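About Us

Staleo builds and supports small two-armed robot workstations for teaching labs, community colleges and product teams that want to try out handling tasks before they buy anything large. We sell one main kit, one smaller kit and a support plan. We also write task sets, which are the objects, layouts and instructions a customer needs to get useful work out of the arms.

How we started

The company began with a repair bench. We were fixing desktop arms for other people, and the same problems kept coming through the door: stripped gears, cables pulled out at the elbow, grippers that had been closed on something too hard. Most of those arms had been bought with no plan for what they were going to pick up. A customer would unpack the arm, move a foam block back and forth for a week, and put it on a shelf.

We started sending arms back with a short list of things to try. People called to ask for more of them. After a while the lists took up more of our time than the repairs did, and we decided to make our own kit.

What we sell

The Gronda is our full bench. It comes with two arms on a shared front rail, a tabletop, side and back walls, and all cables cut to length. Two people can set it up in an afternoon. The arm links are printed in white and can be swapped one at a time with a hex key, so a broken link doesn't mean sending the whole arm back.

The Frade is the single-arm version. It uses the same motors and the same gripper as the Gronda and fits on a regular desk. Schools often buy one Frade first and move up later, and we give credit for the rail and power supply when they do.

Ameck is our support plan. It covers spare fingers, motor replacement and phone help during working hours. If you call before noon Eastern, you will get an answer the same day. Ameck customers also receive new task sets as we finish them. We have 31 task sets at present.

How we write a task set

Every task set is built on a bench in our own shop before it goes out. We pick household jobs because the objects are cheap to replace and students already know what a good result looks like. Kitchen sets are the most requested. Plumbing and hand tool sets come next.

Bags are the hardest thing we ask the arms to do. A rigid tray stays the same shape when a finger touches it. A plastic bag folds, slides and closes up on itself, and one arm usually has to manage the opening while the other deals with what goes in or comes out.

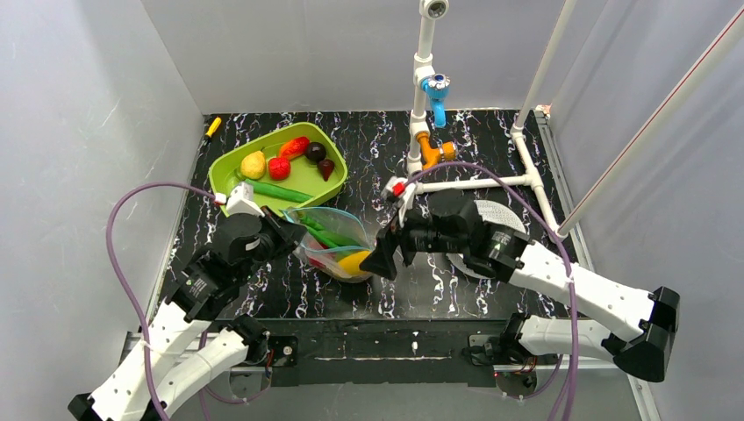
We spent most of last June on bags alone. Our log for that work has 3,441 attempts in it, good and bad, and Ameck customers can read the whole thing. We leave the failed attempts in. An instructor planning a class needs to know which steps are likely to go wrong, and a set that only lists the clean runs is not much help with that.

Where we work

Our shop and office are in the same building, with the test benches up front and packing in the back. Visitors are welcome on Tuesday afternoons. Please call first so we can have a bench open for you — they are often booked for testing.

Orders and questions

Kits ship in the order they are paid for. Purchase orders from public schools are accepted on all products. For parts, have the number from the underside of the rail ready when you call.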